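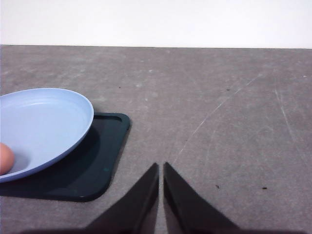 Light blue plate on a dark tray

Old phone, new job: turning the one in your drawer into a music player
Notes for my talk at the Hidayat Street library, Anayeli Becerra

Opening

Hi everybody, can you hear me at the back? Good. I'm going to talk from my notes because last time I didn't, and I left out the whole part on file transfers and then got emails for a month.

So, show of hands – who has an old phone at home that still turns on? (Wait for hands. It'll be most of them.) Okay. And who has one where the screen is cracked but it still turns on? Keep those too, they work fine for this.

Mine is a Pristesik. I bought it new, I used it until the apps got too slow to stand, and then it went in with the batteries and the takeout menus. It has a real headphone jack and a memory card slot, and my current phone has neither of those. I kept paying for music I already owned on disc so I could play it on a phone with no jack. I got grumpy enough to do something about it in June, and I've been using the thing every day.

What you need

Hold up the phone here, and the cable. Pass the memory card around if it's a small room.

You need the phone, a charger that fits it, and a cable that carries data. Some of the cheap ones only charge. If you plug in and your computer doesn't react at all, try a different cable before you blame the phone. I lost an evening to that.

Memory card if your phone takes one. If it doesn't, you can still do all of this, you'll have less room. And something to listen on. I've got it hooked to the kitchen speakers with a plain audio cord.

Step one: wipe it

Back up first! Photos, texts, the notes app, voicemails if you care about them. Take your time with this and do it on a different day from the rest.

Then sign out of your account on the phone BEFORE you do the factory reset. Say this twice. If you reset first, a lot of phones will come back up asking for the old account and password, and if that was an email address you closed years ago you're in for a long afternoon.

After the reset, skip everything it lets you skip. Skip the account if you can. Skip the fingerprint. I don't put a lock code on mine because there's nothing on it but songs.

Step two: strip it down

Go into the app list and remove or disable whatever you can. Mail, maps, the weather thing, the news thing, the second browser you never asked for. You won't be able to get rid of all of it and that's okay.

I put a simple home screen on mine called Sikeck. Big buttons, plain background. I have two buttons on it, music and settings, and that's the entire phone now. My mother can use it without asking me, which I can't say for the TV.

Then airplane mode on. Bluetooth you can turn back on by itself if your speaker needs it. With the radios off the old battery lasts far longer than it ever did when it was a phone.

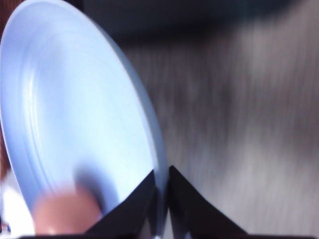

Haziq Liem asked at the run-through why I'd bother with any of this when streaming works on an old phone too, and you don't have to copy a single file.

Fair question, and somebody here will be thinking it, so answer it now. It does work, until it doesn't. Streaming apps drop old versions of the system after a while, and then you get the polite message telling you to update a phone that can't be updated. A music file on a card has no opinion on how old your phone is. Also, I'm not crazy about leaving a phone with no security updates online all day. If you love your streaming service, keep it on the new phone and let the old one be the record shelf.

Step three: getting the music on

Long section, drink some water.

If your music is on discs, you'll need a drive that reads them. I borrowed Bayu's. Thank Bayu Nugroho here if he came. I did 57 albums with it, mostly while cooking, one disc in and one disc out. Check the track names as you go. Fixing them later is miserable, and I have a whole album where every song is called Track.

If you bought downloads, log in wherever you bought them and see what you're still allowed to grab. I found things I'd forgotten paying for.

Plug the phone in, and look at the phone's screen, not the computer's. There's usually a little message about what the USB connection is for. Choose file transfer. If you miss the message, pull down from the top and it'll be in there. Then make one folder called Music and drag the artist folders into it. Don't drag everything at once on an old phone – mine choked and I couldn't tell which files had made it.

Step four: the player

I use Kusmont. There are plenty of others and I'm not here to sell you one. What I wanted was something that goes by folders, plays with no gap between songs, and doesn't nag me to sign in. Live albums with a gap in the middle of the applause drive me up the wall.

Demo: open Kusmont, point it at the Music folder, let it scan, play something short. NOT the long one from the run-through.

If covers don't show up, don't panic. Sometimes it takes a second scan. Sometimes you need to drop the picture into the album folder yourself.

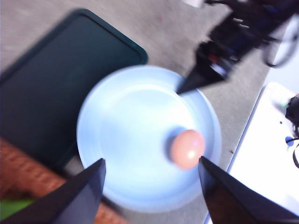 Last edited 2 Jul 2024

Battery stuff

Moved this to its own section, it kept getting lost.

An old battery doesn't like sitting at full all the time. Mine lives on the kitchen counter and I used to leave it plugged in around the clock. Now I charge it when it gets low and unplug it when I remember. If you're going to put a phone away for a while, leave it at 50 percent and switch it all the way off.

If the back is bulging, or the screen is lifting up on one side, stop using it. Don't charge it, don't press on it. Take it to a place that accepts batteries. I'll have the address of the local one written on the board.

Questions I expect

Will it work with an old iPhone? Yes, but you go through the computer's music program to copy things over, so my step three is different for you. Ferdinand Hollenstein has done it and said he'd stay after to help.

Can it play in the car? If the car has an audio-in socket, sure. Mine does. Don't leave the phone on the dash in summer.

Podcasts? Turn the wifi on, download a bunch, turn it off again.

What about using it as an alarm clock? Sure, the clock app works in airplane mode. Check that the time is right now and then, it drifts a little on mine.

Things to bring: phone, charger, data cable, spare cable, memory card, small speaker, the adapter for the projector (ask Nadja Leitner, she had it last)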